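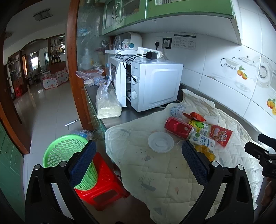

Joar Tangen
Keeps this blog, pays his own grocery bills

My neighbor Usman swears by a plan called the Lim reset. Cook everything on Monday, eat it until Friday, save 60 dollars a week. I have doubts.

I tried it for two weeks in February. The first Monday took me until 11 at night, and I'd bought a lot of stuff I never normally buy – tahini, for one. By Thursday the rice was grim and I walked over to Parnell for noodles. Did anyone count the noodles in that 60 dollars?

I saved about nine dollars, if I leave out the tahini. Usman says I did it wrong. Maybe. I still have most of the tahini.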